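The Slow Return of the Town Laundry

Cernside lost its last coin laundry when the building was sold for apartments. For most of a decade, people without a washer at home drove to Rundden, 8 miles down the river road, or did their shirts in the bathtub.

Ravn opened in March in a former tire shop on the main street. It takes in wash by the pound and also has self-service machines along the back wall. The doors open at 6 a.m., and the early hours belong to the night shift from the packing plant.

The town has 1,079 households, and the owners figured they needed a small share of them as regulars to cover rent and water. Business customers came first. Two motels signed up for sheets and towels, and then a dental office and the diner. Household orders picked up when the weather turned and people wanted their comforters cleaned before putting them away.

Prices are posted by the door. Wash and fold costs more than doing it yourself, but older customers say the hauling was always the hard part. Ravn picks up from the senior apartments twice a week at no extra charge.
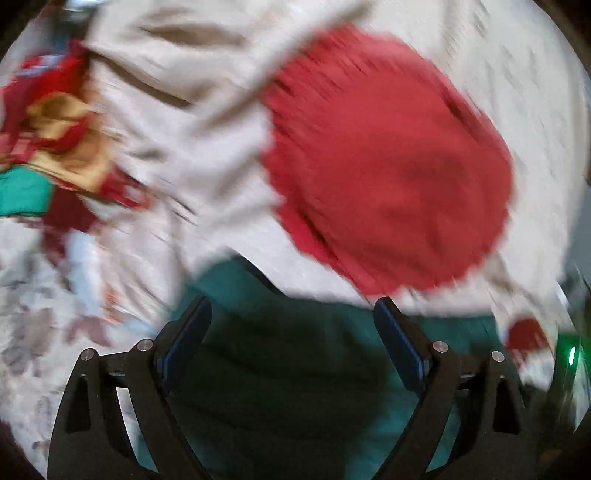
What It Costs to Run

Water is the biggest worry. The town raised its commercial rate last year, and the old tire shop had a supply line too narrow for a row of washers. Replacing it meant digging up the sidewalk and closing a lane of traffic. A small business grant of $2,000 paid for part of that work. The rest went on a bank loan.

The dryers run on gas and vent through the roof. Lint screens are cleaned after every load and the ducts get a full cleaning each season. Insurance would not be written without that schedule in the lease.

Rundden still has its own laundry, and some Cernside people still use it out of habit, mostly those who work on that side of the river. Ravn plans to stay open until 10 p.m. starting this fall. A second pickup route, covering the farms north of town, is waiting on a used van.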